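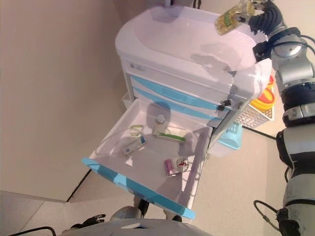
맨 아래 서랍이 열린 흰 카트

Hotitz 문카드 세트 사용 후기

9월 들어 거의 매일 밤 꺼내 보는 물건이라 후기를 안 쓸 수가 없네요. Hotitz에서 나온 달 위상 카드 세트인데, 타로를 몇 년 만지다가 이쪽으로 넘어온 저한테는 딱이었어요! 그날 달 모양에 맞는 묶음에서 한 장만 뽑으면 되니까 스프레드를 외울 필요가 없고, 졸린 밤에도 부담이 없습니다.

일단 종이가 정말 좋아요. 살짝 무광이라 손에 착 붙고, 섞을 때 소리도 예뻐요(이거 은근히 중요하죠). 보름 카드 뒷면의 은색 테두리는 촛불 밑에서 보면 한참 들여다보게 됩니다. 해설서는 Turcotte 판 번역인데 문장이 담백해서 겁주는 말이 거의 없어요. 그믐 카드가 나와도 "오늘은 답장을 미뤄도 된다" 정도로 적혀 있어서 마음이 편했어요.

아쉬운 점도 있긴 해요. 상자가 너무 꽉 맞아서 뚜껑 열 때마다 낑낑대고, 상현과 하현 카드 그림이 비슷해서 처음엔 자꾸 헷갈렸습니다. 해설서 글씨도 작은 편이라 밤에 보시는 분은 스탠드가 꼭 있어야 해요. 그리고 Skorkow 덱이랑 같이 쓰려고 했더니 카드 크기가 달라서 한 주머니에 넣으면 모서리가 눌리더라고요. 지금은 천으로 따로 싸서 보관해요.

그래도 별점은 5점 만점에 5점! 저는 뽑은 카드를 수첩에 적고 다음 날 저녁에 한 줄씩 덧붙이는데, 맞았나 틀렸나보다 그 한 줄 쓰는 시간이 제일 좋아요. 생일 달 위상을 찾는 표도 뒤쪽에 붙어 있어서 친구들 것까지 다 찾아 줬답니다 ㅎㅎ

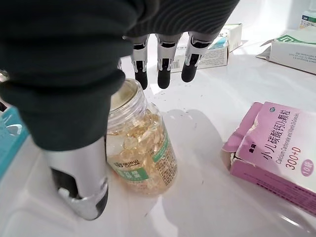 Mabli Pritchard: 저도 같은 세트 써요. 상현, 하현은 달 옆의 별 위치를 보면 금방 구분돼요. 혹시 Konivwood에서 나온 달력이랑 같이 써 보셨나요? 음력 날짜가 크게 적혀 있어서 묶음 고를 때 편하더라고요.

작성자: 별 위치요? 방금 꺼내 봤는데 진짜네요! 달력은 아직 안 써 봤는데 찾아볼게요. 감사해요 :)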